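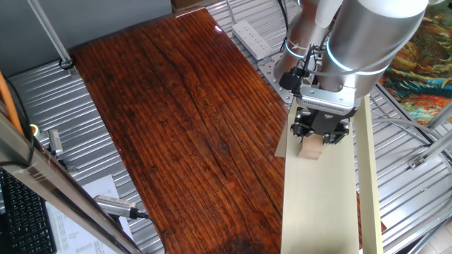 The Long Way to a Schoolbook

On the second floor of Zundell, past the greeting cards and the rack of reading glasses, there is a room that most shoppers never enter. The shelves go up to the ceiling and everything on them is a textbook. Third grade science, eleventh grade chemistry, a workbook on handwriting that has looked the same for decades. In June 2024 I spent a week up there, and I had more fun than I've had in a bookstore in years.

I grew up thinking that school books simply appeared. You walked in after summer and there they were in a stack on the teacher's desk, smelling of ink and glue. Somebody had ordered them, somebody had packed them, and somebody had driven them up the hill road with a tarp tied over the back of the truck. It's a whole trade, and it runs on a calendar that has very little to do with the one the rest of publishing lives by.

Zundell supplies 626 schools, from big city campuses to places with one classroom and a porch. The orders start coming in March, and they come in every form you can think of. Some schools send a tidy spreadsheet. Others send a photocopy of last year's list with the numbers crossed out and new ones written in the margin (my favorite had a grocery list on the back, and I do hope they got their onions). Each one gets typed up, checked against the current editions, and sent back to the school for a yes before a single box is taped.

The editions are where it gets interesting! A publisher may change four pages in a history book and keep the same cover, and if half a class has the old one and half has the new one, the teacher spends the year saying "page 88, or 91 if yours is the other kind." So the staff keep a sample of every edition on a long shelf by the window, with slips of colored paper sticking out where the changes are. There were 2,687 titles in the school catalog when I visited. I pulled down a geometry book at random and found a note tucked inside about a wrong answer in the back, chapter six, with the right one worked out in pencil.

Then there are the imprints. Zundell doesn't only sell other people's books. Braltley, the small press it runs out of the building next door, puts out graded readers for children who are learning to read in a second language, and they are lovely things. Short sentences, big type, and stories with real mischief in them. One has a goat that eats a wedding invitation and causes a great deal of trouble for two families. The illustrations for that one are by the studio Steinarsdóttir, all done in brush and two colors of ink, and I bought a copy for my niece and another for myself.

A first printing of a Braltley reader goes to a handful of classrooms before anyone else sees it. Teachers read it aloud and mark the spots where the room goes quiet or where hands go up, and the pages come back covered in arrows. A word like "threshold" might be thrown out at this stage. It might also be kept, if enough of the children liked saying it.

College orders are another world. A university library will ask for 3 copies of something enormous on soil mechanics, then call back in the afternoon for a novel, then want to know if the bindery can put a stronger spine on a set of law reports. Zundell sends that work to Sutusico, a bindery across town that still sews by hand when the paper is too brittle for the machine. The smallest job they'll take is one book. The biggest batch that month was 200, all dictionaries, all with their covers hanging on by a thread.

By the middle of my week the loading area downstairs had filled up and you had to turn sideways to reach the stairs. Boxes for the far schools go out first, with the school's name on three sides so it can be read however the box lands. I helped tape for one afternoon and was very slow at it. A box of atlases is much heavier than you'd think, and the trick is to put the readers on top and the atlases flat at the bottom.

The store upstairs stays open through all of it. Parents come in for the one book that went missing over vacation, and a clerk climbs the ladder, runs a finger along the shelf, and hands it down.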